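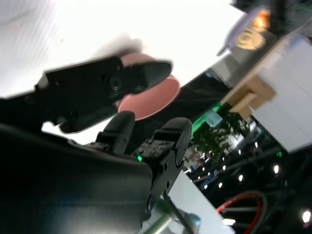
Gladys Tamayo would sooner wash a pink plate than bag up another stack of paper ones, and she said so at the counter on Saturday while handing back the dishes from her grandson's birthday. She had taken out 40 place settings in mixed colors. All of them came home, she said, although one bowl spent two days in the wrong car.

The dish loan at Bunisside opened in May with 400 plates, most of them bought from the Trendel cafeteria when it closed its upstairs dining room. It now has 2000 pieces, counting bowls, cups and serving dishes. People who live in town can borrow them for up to four days at no charge. Groups from outside pay a flat fee and a deposit.

Figures released on Monday, December 18, 2023 put the number of pieces lent since opening at 3097. Of those, nearly 521 went out in the first half of this month for school concerts, office lunches and two weddings. Losses have been low. Most of the breakage has been cups, and chipped plates are taken out of use when they are checked in.

Nevzat Duman, who runs the loan desk, said plain white sets go first for weddings and the colored plates go first for everything else. Pink and yellow are usually booked by Wednesday for the weekend. Green is easier to get. He has stopped promising matching sets of more than 60.

"If you want them all the same, call me early," Duman said. "If you don't mind a mix, you can have them tomorrow."

Borrowers are asked to scrape and rinse dishes before bringing them back. Everything is washed again on site in a commercial dishwasher supplied by Findar, a kitchen equipment dealer on the east side of town. The machine takes racks only, and large platters still have to be done by hand. Duman said that is the slowest part of a Monday morning.

Plates are stacked no more than 20 high and go out in divided crates. The crates are heavy when full, and people with a bad back should bring someone along. Cups are packed separately. Glassware is not available, and there are no plans to add it.

The desk will be open on its usual hours through Friday, then closed until after New Year's Day. Anyone who needs dishes for the holiday has to pick them up by 4 p.m. Friday and may keep them until the desk reopens.

A second set of serving bowls, given by the Bang restaurant after its fall remodel, will be added in January once it has been sorted and numbered. Some small dessert plates came with it. Tamayo has already asked for those for an anniversary lunch, and her name is first on the list.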